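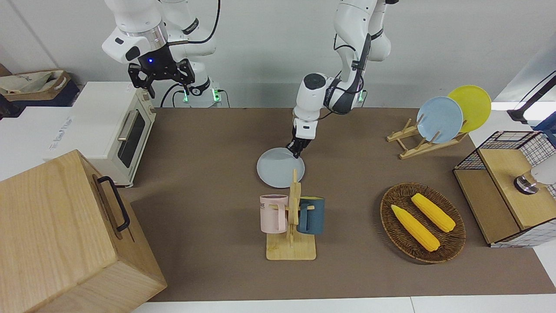 The light blue plate, held behind the mug tree.

Lorness Television Forum -- Drama and Comedy
Topic: Nudska, second season

Geneck452
Members are invited to comment on the new season. In my view, the 6 episodes are a marked improvement on the first run. The station sets remain plain, but the writing has gained confidence.

harbor_528
I must respectfully disagree. Episode 4 repeats the airlock plot from last season almost line for line.

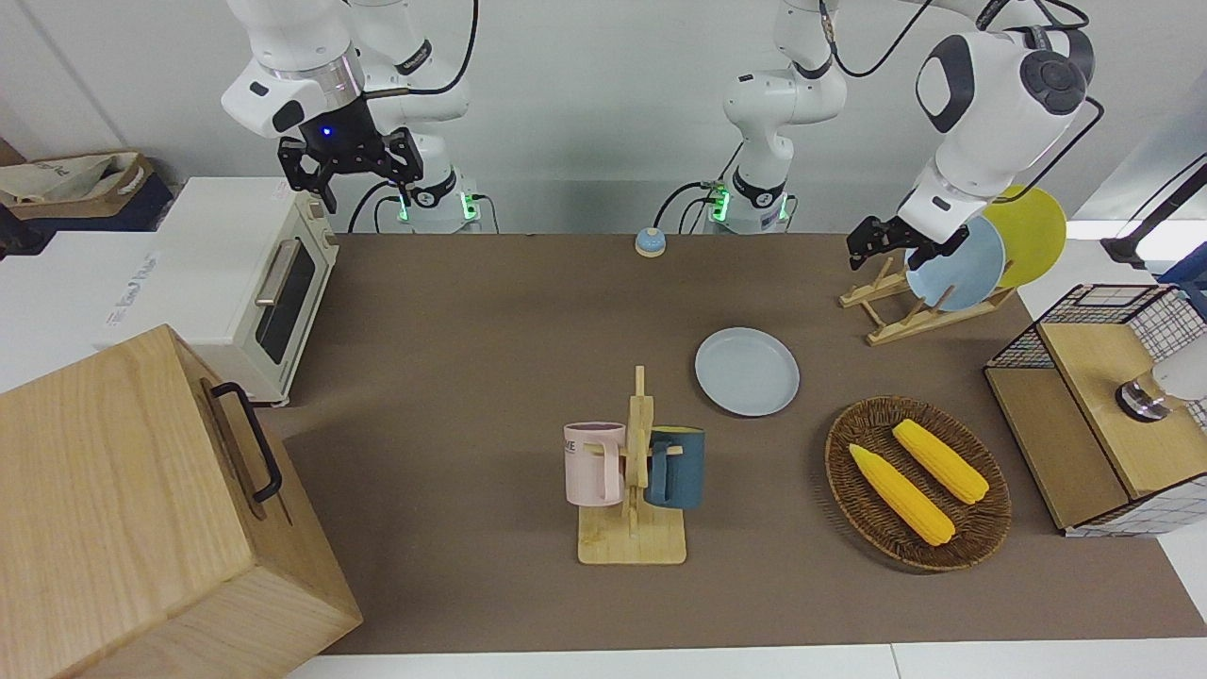 Blue plate and yellow plate, dish rack.

Zakaria11
The airlock story was in the pilot, and it ended differently. The theme music, however, should be replaced.

harbor_528
I accept the correction regarding the pilot. My objection to Episode 4 stands.

Geneck452
Noted. Comments on the finale should be placed in the March topic -- several members have not yet seen it.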